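Garnudeck Matte Tabletop System

Work surfaces for benches, packing stations, sewing rooms and product photography

Overview | Sizes and finishes | Installation | Care | Ordering

The Garnudeck is a flat tabletop panel with a matte finish, supplied ready to fit on an existing frame or on the Prulico leg set. It is made for rooms where people look down at their work for long periods and need an even surface that does not throw light back at them. The top face and the underside carry the same finish, so the panel can be turned over when one face is worn.

The panel is sold as a top only. Legs, edge guards, cable clips and the seam kit are listed separately under Accessories.

Surface

The finish is applied in the factory and cured before the panel is cut. It has a fine, closed texture. A pencil line shows clearly on it and comes off with a plain eraser. A ballpoint pen writes on paper laid directly on the surface without picking up a pattern from underneath.

Gloss is held low across the whole panel, and the same setting is used for every color. Panels ordered at different times can be placed side by side, although white panels that have stood in direct sun will be slightly warmer in tone than new ones. If an exact match matters, order all panels for a run together and ask for them to be taken from one batch.

The surface is not a cutting surface. Rotary cutters, utility knives and craft blades will mark it. Use a cutting mat. Marks left by a blade cannot be polished out, and sanding removes the finish.

Color

Standard colors are white, pale gray, dark gray and black. White accounts for most orders and is kept in stock. The other three are cut to order.
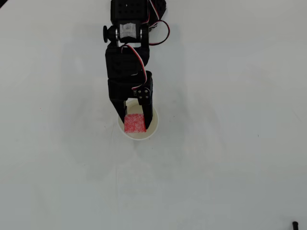
White shows dirt sooner than the grays do and needs wiping more often, but it has clear advantages for bench work. Small parts are easy to find on it, and a dropped screw or a clipped end of wire stands out at once. The contrast is greatest with dark hardware: on a plain white top, black brackets and motors read as clean outlines, and thin red and dark cable strands can be followed by eye along their length. The white strands in the same bundle are harder to pick out, and customers who handle mostly white or clear parts generally do better with pale gray. Dark gray is the usual choice for jewelry and glass. Black is offered mainly for photography and is not recommended for daily assembly work, as dust and hand marks show heavily.

Color samples are available in all four finishes. Each sample is cut from production material. View it under the lighting used in the room, lying flat, with a typical item of work placed on it. A sample held upright near a window will look brighter than the finished top.

Core and edges

The core is a dense, resin-bonded board with no voids. It accepts screws from below but should be drilled first. Do not drive screws into the panel edge, where the board can split.

Edges are sealed on all four sides. Three profiles are offered:

Square: the default. Two panels butt together with the smallest visible seam.
Eased: a light rounding on the top and bottom corners. More comfortable for forearms.
Full round: a half-circle profile. Cannot be joined to another panel on a rounded side.

Profiles may be mixed on one panel. A common arrangement is eased at the front and square on the other three sides. State the profile for each side on the order form, working clockwise from the front edge. If no profile is stated, the panel is cut square on all sides.

Sizes

Panels are cut to the inch. The standard depths suit most bench frames, and the long side may be any length up to the limit for a single panel, given in the current size sheet. Longer runs are made from two or more panels with the seam kit.

Cutouts for sinks, clamps, grommets and sewing machine beds can be made before shipping. Send a dimensioned drawing with the order. Dimensions should be taken from the front left corner, seen from above. Inside corners are cut with a small radius, which reduces the chance of a crack starting there. Square inside corners are not available.

A cutout changes how the panel carries weight. Any opening within 5 inches of an edge needs a support rail below it.

Load

With the Prulico leg set and its center rail fitted, the panel is rated for 200 pounds, evenly spread. Without the center rail the rating drops to 90 pounds. These ratings apply to panels without cutouts. They do not apply to point loads such as arbor presses, bench vises or heavy clamp-on equipment, which should be bolted through to a backing plate.

Vibration from sewing machines and small motors is carried through the panel to the frame. A loose frame will rattle. Tighten the frame bolts before adding pads or feet under the machine.

Heat and liquids

The finish tolerates warm cups, glue guns on a stand and short contact with a warm iron. It does not tolerate a soldering iron laid directly on it, a pan from the stove, or a heat gun held in one place. Use a silicone mat for soldering.

Water, coffee, machine oil and most water-based paints wipe off. Hair dye, permanent marker and some wood stains will leave a shadow if they are allowed to dry. Acetone dulls the finish and should be kept off it. Rubbing alcohol on a cloth is acceptable for occasional use.

Standing water at a seam is the most common cause of damage. The edges are sealed, but the seal is not meant to be kept wet. Wipe up spills along a joint promptly and check the underside.

Installation

Two people are needed to lift a full-length panel. Carry it on edge. Let it lie flat in the room overnight before it is fixed down.

1. Check that the frame is level in both directions. Shim the feet, never the gap between frame and top.
2. Place the panel on the frame and set the overhang. Equal overhang at each end is usual.
3. Mark the screw positions from below through the slots in the frame.
4. Drill pilot holes. Use a depth stop, or a piece of tape on the bit.
5. Drive the screws by hand until they are snug. Leave them centered in the slots so that the panel can move slightly with changes in the weather.
6. Fit edge guards, if ordered, after the screws are in.

For two panels end to end, join them on the frame before driving any screws. The seam kit contains alignment pins, two draw bolts and a strip of matching filler. Pull the draw bolts up evenly. The filler can be scraped level after 15 minutes and should be left alone after that until the next day.

Do not use construction adhesive between the panel and the frame. It prevents movement and makes it impossible to turn the panel over later.

Care

Dust with a dry cloth. For general cleaning use warm water and a small amount of dish soap, then go over the surface again with clean water. Soap left behind builds up as a faint film that catches light from the side and is often mistaken for wear.

Abrasive pads, scouring powder and melamine sponges raise the gloss in patches. The change is permanent. Furniture polish and wax make the surface slippery and should not be used.

Masking tape may be left on for a working day. Packing tape and duct tape should be removed the same hour. Tape residue comes off with rubbing alcohol or a citrus cleaner, followed by soap and water.

Accessories

Prulico leg set, fixed height, with or without center rail
Prulico leg set, adjustable height, hand crank
Seam kit, all four colors
Edge guard, clear, sold by length
Cable clips, screw-on, pack
Grommet, round, black or white
Filler strip, replacement
Munteanu clamp rail, for the rear edge

The Munteanu rail takes lamp arms, small shelves and roll holders. It fits square and eased edges only. It must be screwed to the frame as well as to the panel — screws into the panel alone will pull out under a long lamp arm.

Packing and delivery

Panels ship flat, face to face where there is more than one, with foam at the corners and a hardboard sheet on the outside. Inspect the corners before signing. Damage to the hardboard does not always mean damage to the panel, but it should be written on the delivery slip in either case.

Stock white panels without cutouts ordered before noon leave the warehouse on the next working day. There is no dispatch on Friday afternoons. Cut-to-order colors and panels with cutouts take longer, and the order confirmation gives the date. Orders placed in September should allow extra time on account of the annual machine service.

Returns

Uncut stock panels may be returned unused in the original packing. Panels with cutouts, special lengths or mixed edge profiles are made for the customer and cannot be returned unless they are faulty or differ from the confirmed drawing.

Ordering and technical questions

Garnudeck panels are made and sold by Wernanix. For drawings, cutouts and load questions, contact Yu-ting Au in the technical office. For stock, samples and delivery, contact Tin-yau Kan in sales. Please have the order number at hand, or for a new inquiry, the frame dimensions and the intended use.

Related products: Garnudeck Shelf, Garnudeck Wall Panel, Prulico Rolling Base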